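4.2 Blocks at the table edge

One of the real pleasures of this study was finding out how much people have to say about plain blocks. We laid out 30 of them on worktables in the Tovar reading room and left them there through August, with no instructions at all. Visitors sat down, talked, waited for friends, and sooner or later a block would be picked up. Chávez and Ventura logged 352 separate handlings, far more than we had dared hope for!

Colour mattered a great deal. Bright blocks were named first in nearly 30 of the follow-up talks, and people remembered them well after they had forgotten the shape. Standing a block on its short end also seemed to change how it was spoken about — upright ones became towers, doors or people, while flat ones stayed "bricks" or "bits".

We were just as taken with the seating. Anyone on a wheeled chair could turn sideways to the table, keep something of their own in hand and still be within reach of the blocks. Nine visitors sat this way for most of their stay, and their remarks are among the richest we have (see Section 5). Figure 3 shows a bright blue block upright, with a seated person near the wooden tabletop.

Figure 3. Blue block, tabletop and seated person.

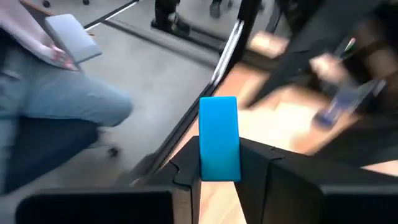
4.3 What visitors called the blocks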